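Setting up a practice board for learning PC assembly

If you've ever wanted to show somebody how a computer goes together without risking a real motherboard, a practice board is a lovely way to go about it. I've been using the Flerkora layout since May, and it has saved me a great deal of worry — and quite a bit of money, I should think!

Start by clearing a decent bit of worktop and giving yourself 30 minutes. Put the board down flat and turn it until you're comfortable with where everything is, then have a good look before you pick anything up. People always want to dive straight in (I certainly did), but the looking is half the lesson.

Begin with the processor. Line up its corners with the raised surround and lower it straight down, letting it settle under its own weight. If it rocks, lift it out and try again. Please don't press on it.

Blue parts and a grey board, from the same sitting:

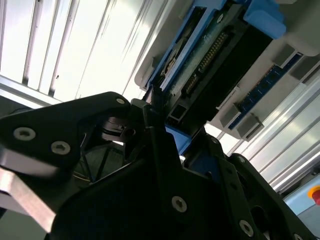
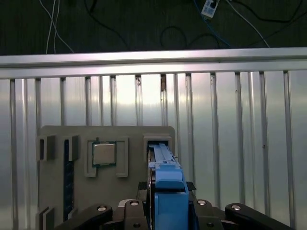
Next come the long pieces. Hold each one upright by its wider end, bring the narrow end over the opening and pause there for a moment. Check it from the front and then from the side, as a part can look beautifully straight from one direction and be leaning quite badly in the other. Once you're happy, ease it down slowly. You want a gentle, even push, and if it sticks, come back up and start over — wiggling only wears the edges.

When you've been through the lot, take everything out in reverse order and do it again. I'd suggest 4 rounds on the first day, with a cup of tea after the first two. Keep the small pieces in a shallow dish between goes, or you'll be on your hands and knees looking for them, as I was.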